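The robot does its own knots now

2024-12-20

I've worked in the surgical skills lab at Muststead for 9 years, and in that time my job title has changed four times while my job has mostly been pads. I put them out, I pin them down, I throw them away. If you have ever wondered who goes to get more tissue when a room full of residents has sewn everything in sight to everything else, hello.

People at parties hear "surgical robot" and picture me in some kind of control room. I have a cart. The cart has a bad wheel, and there is a drawer in it for loose needles that I think about more than I think about some of my relatives.

Anyway, in August we got Editz. For those outside the building (hi, Mom), the lab has had robot arms for years, but they were never robots in the movie sense. Someone sits at a console with their forehead against a padded viewer and moves their fingers, and the instruments at the other end move the same way, only smaller. If the person has a cold, the robot doesn't sneeze, but that's where the automation ended. Editz is the software that lets the arms do parts of the sewing without the person. You mark where the cut starts and where it ends, you put your foot on a pedal to show that you're alive and in favor, and it drives the needle.

It was sold to us as a way to "free up staff." I have been freed up before, at a grocery store, so I brought a packed lunch and a bad attitude to the first training.

What happened to my job

The short version is that I got busier. When humans practiced, a bad pad was fine. The edge curls up, the cut is crooked, the resident swears softly and sews it anyway, and we call that learning. Editz does not care for a curled edge. It stops and puts up a polite amber message asking for "surface review," and surface review is me, with a pair of forceps, flattening a piece of tissue like someone smoothing a tablecloth before company comes.

So now there's a prep sheet. The pad has to be flat and it has to be lit from the middle. Any old bits of suture have to be either removed or logged, because the software once spent most of a morning convinced that a snipped end was the far end of its own thread and kept reaching for it. I'd describe the reach as hopeful. I had to put my hand over the camera to make it quit, and then I had to fill out a form about having put my hand over the camera.

The form has a drop-down for "reason for intervention." The choices are Safety, Quality, Training, and Other. I have become the lab's leading author of Other.

My day used to have a shape to it. Set up, hang around, clean up. The hanging around was the good part, if I'm telling the truth, and I learned more in it than in any class I took. You stand behind enough beginners and you start to see the mistake coming while it's still in their shoulders. I'd say "more slack on your tail" and they'd look at me like the cart had spoken, and then they'd give it more slack and the knot would sit down flat. Some of them said thank you. One wrote it on a sticky note, which I still have inside the door of my locker.

Now the middle of the day is watching. There is a screen, and a pedal, and someone's got to be there in case it wants its tablecloth smoothed. I've tried to explain to my sister how tiring it is to do nothing with full attention for two hours. She has twins and was not moved.

What happened to the residents

This is the part I go back and forth on. The stated plan, from a slide deck with a sunrise on it, was that Editz would take the "repetitive portion" and leave people the "judgment portion." I understand the appeal. I'd like the repetitive portion of my own life taken over by somebody, starting with the dishwasher.

But the repetitive portion is where they were getting good. The lab used to ask for 240 knots on tissue before anyone moved up to the next module. It was a dumb, boring, beautiful number. Around the middle of it (I've watched this over and over) people stop looking at the instrument and start looking at the wound, and something in their neck lets go. Then they'd have the second half to get bored in, and bored is a fine thing for a surgeon's hands to be.

The new requirement is 16 knots by hand, and after that they supervise. They sit at the console, they approve each stitch, and every so often they take over when the machine gets confused, which means they get handed the thread at the exact moment it's in a mess. I can't think of another trade where you'd start people there. It's like teaching someone to drive by letting them have the wheel only during skids.

To be fair, and I promised a friend I'd be fair in this one, some of them are better for it. The ones who used to freeze don't freeze. They see a lot of clean stitches go by in an afternoon and they get an eye for spacing that took me years. There's one who could never get even bites by hand, and after a month of watching it done she sat down and could. I don't have an explanation that fits my opinions so I'm just reporting it.

And the machine's good days are good. It doesn't rush at four o'clock. It doesn't hold a grudge about the first throw. When it pulls a knot down it pulls the same amount every time, and I've caught myself nodding at it like it was going to look up.

What happened to the break room

More meetings. Somebody from Ladard, the outfit that handles our equipment contracts, comes by with a tablet and wants to know our "comfort level" on a scale that starts at Somewhat Comfortable. We did lose two positions over in the Ghorbani building, where they did the manual scoring. Those people used to look at finished pads under a lamp and measure the gaps with a little ruler, and they were fierce about it. The software scores its own work now. It gives itself quite high marks.

I'm not going to make a speech about that. They both found other work in the hospital and one of them got a parking spot out of it. But I used to walk pads over there at the end of the day and stay ten minutes longer than I needed to, and now I put the pads in the bin and go home ten minutes earlier. On the efficiency report that shows up as a gain. It's a gain I spend in traffic.

The other thing that changed is how people talk. We used to say "she tore it" or "he's pulling too hard." Now you hear "it had a low-confidence grasp," as though there had been a dip in the weather. When a person tore a pad, we all knew whose it was and they got teased and they brought donuts. When Editz tears one, there's a ticket. You can't eat a ticket.

What it looks like

Since I've been asked by more than one reader whether it's gory: a little. There's some red. Mostly it's a pale bumpy pad under a bright light with thread lying all over it, and it's a lot smaller than you're imagining. The big arms get all the attention on the lobby tour, and then the whole business comes down to a couple of silver jaws standing over a slit.
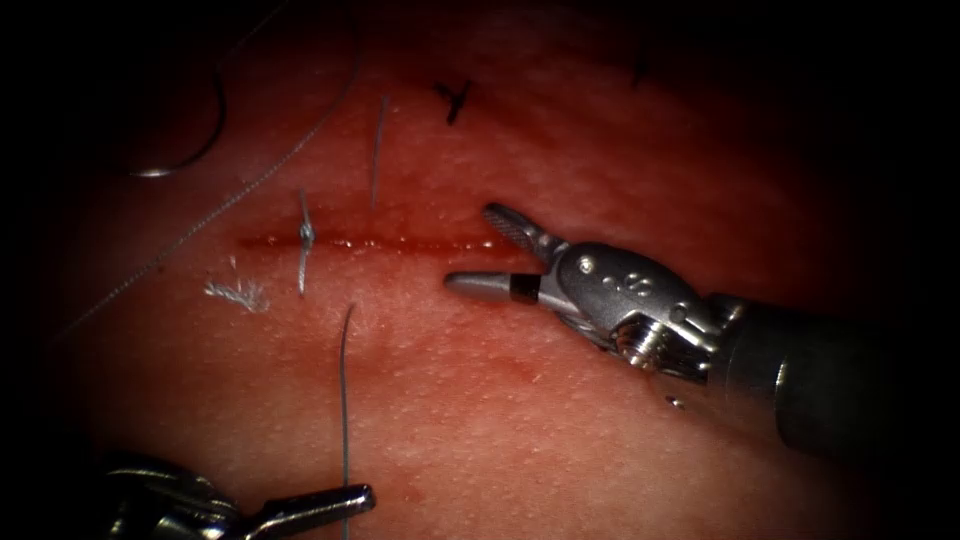 One knot in on the left, jaws open over the right end of the cut. The fuzz by the knot is my department.

I look at something like that and my eye goes straight to the litter. Frayed fibers, stub, other stub, needle lying out in the open waiting for somebody's glove. A visiting vice president looks at the same thing and sees the future, and I suppose that's why he's got the office and I've got the drawer for needles.

I asked for one change this fall and I got it, so let the record show the system works when you fill out enough Others. Once a week the software gets switched off for the afternoon and whoever wants to can come in and tie by hand, no scoring, no amber message, curled pads welcome. I figured I'd be alone in there with the cart. The first week it was a handful of people and somebody's leftover birthday cake. Last week we ran out of stools.

They tie awful knots for the first twenty minutes. I stand behind them and say "more slack on your tail."

Starting in January there's supposed to be an update that picks up loose suture on its own and drops it in a tray. I've read the release notes twice. Under known issues it says the feature may attempt to pick up the tray.

I've already put in for a heavier tray. Reason for request: Other.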